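Pekanetti mug tree: my review after one summer of use

I bought this mug tree in June for the small kitchen of our rented flat, and I promised to my sister in law that I will write down my opinion when I have used it long enough. Now it is September, so I think it is fair. 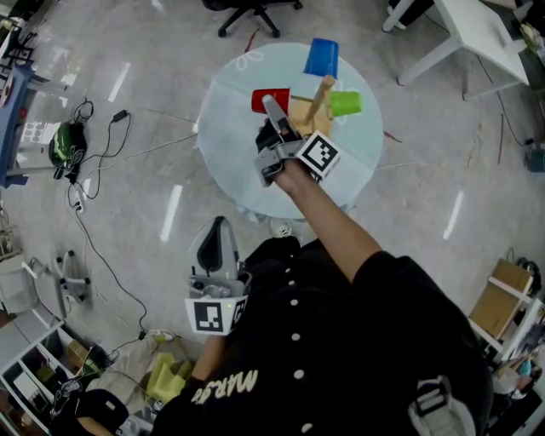 First I should explain our problem. We have only one cupboard with a door, and it is 300 mm deep. The plates go in front, the cups go behind, and every morning somebody has to take out the plates to reach a cup. With two children this makes a lot of noise. I looked at hooks under the shelf, but our landlord, Mr. Fuchs, does not allow screws in the kitchen. A stand for the counter was the only choice left.

I compared three of them. The Hollmann is made of steel and looks very serious, but it is heavy and the arms are too close together for wide cups. The Avcombe was the cheapest, and my colleague Roswitha Nolte has it at home. Hers leans a little to one side after one year, so I did not take it. The Pekanetti is wood, 372 mm high, and it came in a flat box with the post and the base separate.

The assembly is simple. There is one long screw from below and six pegs which you push into the holes by hand. The instructions are only drawings. I had one peg that was too thick for its hole, and I used fine sandpaper on it for a minute. After this it went in well and it has never come out. I did not use glue, although the drawing shows a small bottle which I think means glue. The bottle was not in the box.

In daily use I am mostly satisfied. Light cups are no problem at all, also when you hang them only on one side. With heavy cups you must think a little. My husband has a big stoneware mug which weighs 557 grams when it is empty, and if this mug hangs alone on a top peg, the stand moves when you touch it. It did not fall, but I don't like to see it. Now we hang this mug on a low peg and put another one across from it.

The pegs point upward a little, and this is good, because the cups do not slide off when somebody bumps the counter. But cups with a very small handle do not go all the way onto the peg. We have two espresso cups from Bolness with this kind of handle and they live in the cupboard again.

About cleaning: do not put the cups on it when they are still dripping. In July I did this for some days and there came a gray ring on the base, where the water collected around the post. I rubbed it with a little food-safe oil and it became lighter, but I can still find it. I would be happy if the base had a small groove, or a thin coat of varnish. The seller answered my message about this after 9 days and said that the wood is only oiled and should be oiled again twice a year. This should be written on the box.

The four felt feet were a nice surprise, they hold well on a smooth surface and leave no marks. One of them came loose in August and I pressed it back.

I give four stars from five. I take one star away for the base and the missing care instructions. For families with light or normal cups I can recommend it. If you have only big heavy mugs, please look at the Hollmann too.

Waltraud Reinholz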